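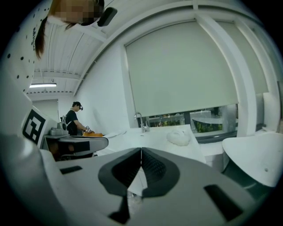

Home > Living > Kitchen > Features

The long counter

17 June 2023

When we moved to Merkton, the kitchen had two short counters and a table with one bad leg. We cooked there for seven years. Every evening the same small fight began: one of us wanted to wash the salad, the other wanted to fold the towels, and the bread had no place at all.

Last February we replaced everything with one long white countertop. It runs under the window without a break, and the faucet stands at the back edge, tall and curved, so a big pot can go under it. I had wished for a faucet like this since my student years, when I filled pots with a cup.

The counter came from Weltico and cost 1,046 dollars with delivery. The faucet was extra. A second shop, Trurnedix, asked 639 dollars for a shorter piece, and for one week I was almost ready to say yes. I am glad that I measured the wall again.

White was not an easy decision. My mother-in-law told us that we would see every drop of coffee, and she was right. But I find that I wipe it more often, and it takes a moment only. For this I keep a cloth in a strong color, orange or yellow, because a white cloth on a white counter disappears and then you put a plate on it.

The cloth has also another use. I spread it flat beside the faucet and put there the washed cups, upside down. When they are dry I fold the cloth in 2, then again, and it goes on a flat tray together with the brush. The tray can be lifted with one hand when guests come.

What surprised me most is how two people can now work side by side. One folds, one rinses, and the elbows do not meet. In our old kitchen on Escobar Street we had to take turns, like at the post office.

Some advice if you plan the same. Ask how deep the counter is behind the sink, for the reason that your fingers must go there with a sponge. Keep the heavy machines on a separate table. And leave one part with nothing on it. We do not always succeed with this last rule.

The bad table is now in the garage, where it holds paint.

More from Living
Drying herbs at the window
A drawer for lids only
How we fold kitchen towels
Small sinks, big pots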